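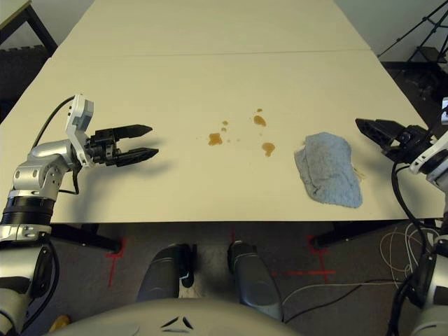 The Numia open day falls in February every year, and after three years of meaning to go I finally caught the early bus out to Larnasent and spent most of a day there. It was a 20 minute walk from the stop, uphill and into the wind, so I was very glad of the tea urn by the door (and of the shortbread, which I went back to more than once).

Visitors were sent round in groups of 15, and ours started upstairs with the fabrics. I hadn't expected to enjoy that part as much as I did! Kaewmanee supply the towelling, and there was a long rail of samples you could handle as much as you liked, some as thin as a tea towel and some so thick you wanted to take them home for the bath. Our guide was very patient with all our questions about washing at 60 and whether softener really does spoil a cloth. It does, apparently, and I have changed my ways.

After that we went downstairs, and I could happily have stayed there until closing. 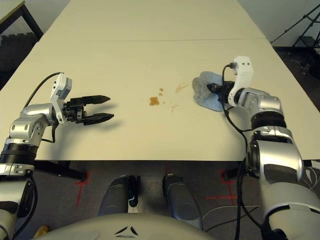

Wiping a table is something I do half a dozen times a day without giving it a thought, so it was rather lovely to be among people who think about it properly. My own habit is to go at a spill in one big sweep, and I have always wondered why I end up with more to clean than I started with. On the white tabletop, with a crumpled light-blue cloth pressed down on it, there was a brown blot with little droplets beside it, and up to the right of that a paler smeared streak, just the sort I leave behind at home after breakfast. White shows everything, of course. Our kitchen table is dark oak and I dread to think what it has been hiding.

The Troltari stand in the foyer had cloths for sale, and I bought a pack of 14, which sounds excessive until you have grandchildren. The last bus back is at ten past four. Bring a warm coat for the walk down.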